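Projects > Student Reports > Robotics

Filed under: manipulation, student work, end-of-term reports

Sorting Cutlery With a Two-Finger Gripper
Team Torano, final report, June 22, 2025

Our original proposal promised a robot that would clear a table. By the second week it promised a robot that would clear the cutlery, and the version we are handing in picks up one utensil at a time and puts it in the correct tray if you are patient with it.
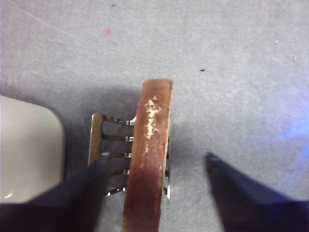

The hard case was always going to be overlap. A fork alone on a table is a solved problem, or at least we solved it. A fork under a wooden handle is two objects that the detector would very much like to be one object, and for most of June it got its way. We named the result the "forkspoon" and gave it its own column in the log.

Hardware

We used the arm in the Otholm lab with the two-finger gripper and the wrist camera. The wrist camera was Thodoris Petridis's idea, over the objections of everyone who had already written code for the overhead one. He was right and has been fairly decent about it. Up close you can find the gaps between tines, which the overhead view blurs into a gray smudge. The price is that the fingers show up in every shot, so we mask them out before detection. Our first mask was too generous and also removed any utensil the robot was about to grab.

Method

The planner (Tzanetos, named by someone who has since left the team) picks the topmost object, chooses a grasp across its narrowest part, and closes until the motor current rises. If nothing is in the grip it backs off, takes another picture and tries once more. After that it gives up and asks for a human. Worn wood and shiny metal want different exposure settings, so we take two pictures per attempt and keep whichever gives cleaner edges.

Results

We ran 277 attempts on mixed piles. Failures from reflections dropped to 19 once we fixed the exposure. Another 16 were the gripper closing on nothing at all, with great confidence. We also ran 50 attempts with a single utensil and those are the ones we showed at the demo.

What we would change

Softer fingertips, for a start. The Orner team has a pair we were allowed to look at. We would also calibrate the camera before collecting data — we did it afterward, then collected the data again. The code is on the lab drive in the folder called final_2, and please ignore final.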